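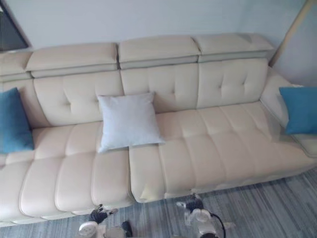
Thandeka Potgieter says the Zevstead guidelines for home robots are "good enough to sign" and that I'm being difficult about them. I read all 174 clauses last night. I'm going to be difficult about them.

1/ Start with the word "tidy." It shows up in the title of section two and it never gets defined. Arranging pillows on a sofa is the task everyone runs first, and there is no agreed way to say when it's done. Straight? Evenly spaced? Off the floor?

2/ Brovach scores it by final position. Le Roux scores it by asking a person if it looks nice. Both of them call the result "task success" and both would pass under this document. Try comparing those two numbers. I did, in March, and gave up.

3/ Clause on contact force: "The system shall avoid damage to soft furnishings." OK. Which furnishings? A tufted seat with deep seams gives a gripper plenty to catch on. A flat test cushion gives it almost nothing. The document allows the flat test cushion.

4/ I'd want the test surface named in the report. Material if known, seams yes or no, tufting yes or no. That's one line on a form. I asked for it in the first round of comments and got "noted."

5/ Now the trial count. The draft wants 500 runs for a pass. Sounds strict. It doesn't say the runs have to start from different layouts. You could put one pillow in one spot 500 times and be fully compliant.

6/ Zernilier published 1697 runs for their last report, and people were very impressed. Read the appendix. Only 197 began with the pillows somewhere new. The rest were repeats. They did at least print it, and the draft wouldn't have made them.

7/ Jin-sol Jeon asked me what I'd do about resets. Log who or what put the pillows back, every time. If a person nudges one between runs, write it down. I have yet to see a report that does this all the way through.

8/ And stop conditions. The draft says the operator "should be able to" halt the arms. Should? Every other machine standard I've worked with says shall, then gives a time limit and a way to check it. This gives neither.

9/ Reply from a couple of you: "it's a sofa, relax." The sofa isn't my worry. People sit on sofas. Kids climb on them. A clause that's vague with no one sitting there is still going to be vague when someone is.

10/ Things I do like, to be fair - the section on reporting failed grasps is clear, and the bit about keeping raw logs is better than what we had. Whoever wrote those two should rewrite section two.

11/ Comments are open again and my notes are going in today, 2025-04-04, clause numbers and all. Thandeka, I'll sign when "should" turns into "shall" in the stop section. Send me the next draft and I'll read that one too.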